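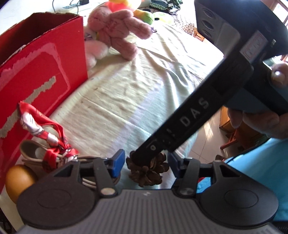 Prys Jarman reckons the linkage is the easy half of any gripper build and the pads are where the months go, and asked that the notice say so before anyone signs up.

Posted Fri 12 July by Dilwyn Pugh

Plirkura, a shared workshop in Dostport, wants two people for its hand-held gripper build. Unpaid, one evening a week until October.

Position 1: mechanical. Two-finger linkages, pivot fits, pad mounting. You should be able to read a drawing and hold a tolerance on a small lathe.

Position 2: handling trials. Repeated grasps of irregular objects (pine cones, plush toys and the like), logged by hand. The current log stands at 391 grasps. Patience with spreadsheets is essential; programming is optional.

Closed shoes required. Tools are supplied, but bring your own calipers if you're particular about them. Parking is in the lane behind the workshop.

Apply in writing to Dilwyn Pugh, PO Box 3347, Dostport, with a paragraph on something you've built and what failed on it.

2 comments | 51 shares

Recent notices
Zasosau controller board: spare units wanted
Van den Broek lathe: induction times
Bench storage and labelling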